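17/11/2025

Back on the two-arm thing after a week of pretending it didn't exist. I started in April telling myself it would be done by summer. It's a pair of arms that can pick up a toy brick, sometimes. I could have learned to weld.

Spent the first hour on the Jelov board, which had forgotten its settings again. It says it saves them. The light blinks, the little message comes up, and the next morning everything is back to zero. I now keep the numbers on a strip of masking tape stuck to the power supply. That has worked every time.

The new Rothe servo is in at the wrist of the far arm. $229, and I put off buying it for a month. It's quieter than the old one, I'll give it that. Stronger, maybe. The seller's page promised "human-like smoothness," and I'd like to meet the human. It still gives that small hop at the start of every move, so I suspect the hop was never the servo's fault and I have paid $229 to find out.

Then bricks. I ran the pick on the far arm 25 times with the green one, same start, same speed. I had planned to write down every result and quit doing it somewhere in the middle, when I noticed I was already deciding which misses "didn't count." A brick nudged sideways is a miss. I know that. Put it down for tomorrow, with a pencil and no excuses.

What bothers me more is the near arm. The idea (from the Skudero plans, page 3, the one with all the cheerful arrows) is that each arm takes its own brick and they meet in the middle and press them together. The plans spend a whole page on the meeting and one line on the pressing. Have they tried it? Pressing is where things bend. My rod has flex in it, the table isn't dead flat, and if the studs are off by a hair you just get two machines leaning on each other.

Also the sun. By afternoon it comes across the table in a stripe so bright the wrist camera may as well be looking into a headlight. I could hang a blanket. I could also only work at night, and that's how it'll go, knowing me.

Grenance sent another email about their cloud training package. First month free. Deleted it. If it can't find a brick on a bare patch of table, I don't see how sending the video to somebody else's computer helps.

Left both arms powered while I wrote this and pulled one picture off the near wrist before shutting down. I posted it to the build forum with the question about pressing.
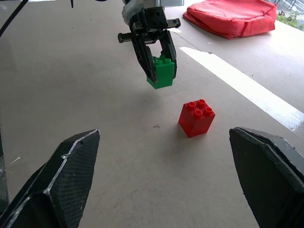

One reply so far, telling me to forget the two arms meeting in midair: set one brick in a fixed holder, get a single arm to press the other onto it, and only bring the second arm back once that works every time.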